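Drendell Tenants' Group – minutes, Wednesday, 7 p.m.
Chair: Hoi-yan Yuen. Notes: I-hsuan Chiu.

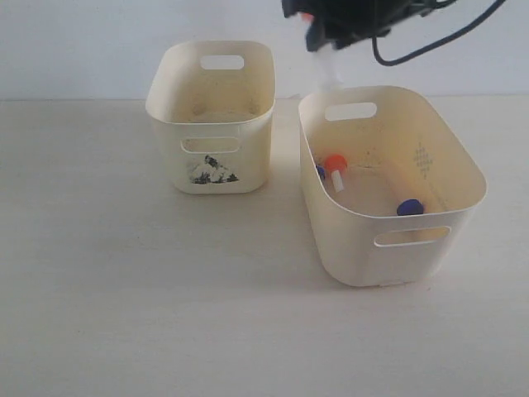

1. Laundry room prices
Halo wants 3000 dollars a year to service the machines. Last year's bill was 2000. Hoi-yan asked what we get for the difference. Their letter says "improved response" – no hours given, so I doubt it. Not approved.

2. Bike shed
Rumeo says the new lock will be in within 30 days. They said that in August. I-hsuan to call again.

3. Storage
Two cream plastic bins. Unit 61 asked for lids. Left for next time.

4. Hallway paint
Cheung quote still missing. No vote.

Closed 8:10 p.m.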